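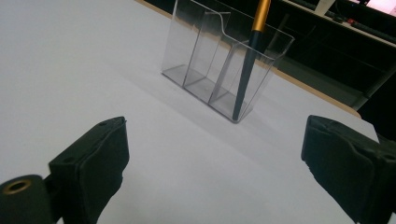 Three compartments, one clear holder, on a white tabletop.

Daranee Wongsuwan has been the first goalkeeper of Chaiyaporn for four seasons, and in August she signed for two more. When we speak, she has just finished the morning training and she is eating rice from a box.

"People think I stayed for the money," she says. "The offer from Udine was better. But I would be number two there, and I am 29. I don't want to sit."

The club was close to losing her. A loan was discussed, then a full transfer, and for 10 days she did not train with the group. She calls this time "very long and very boring." Her agent told her to keep the phone on, so she ran alone along the canal and carried it in her hand.

What changed her mind was a talk with the head coach, Siriporn Bunnag. The coach did not promise her anything, Wongsuwan says. "She showed me clips of my mistakes. All from crosses, all at the far post. She said, if you go, another coach will find these in one week. If you stay, we repair them."

Bunnag remembers it a little differently. "I was angry, to be fair," she tells me later by phone. "I had one young goalkeeper with two league matches, and the season was starting. I showed the clips because I wanted her to feel bad. Then we talked until the evening."

Since then the two have worked on crosses after almost every session. The first home match, against Brimis, ended 1–0 and was watched by 1635 people, which is a good number for this ground. Wongsuwan caught a corner in the last minute — "with my eyes nearly closed," she says — and kicked it into the parking lot.

She is now close to 200 matches for all her clubs together. I ask if she thinks about the national team. She puts the lid back on the box before she answers.

"I think about Dornus, away. They have a tall striker and the grass is bad there. After this match you can ask me again."

The team travels by bus in the morning. Bunnag has not yet said who will start in defense.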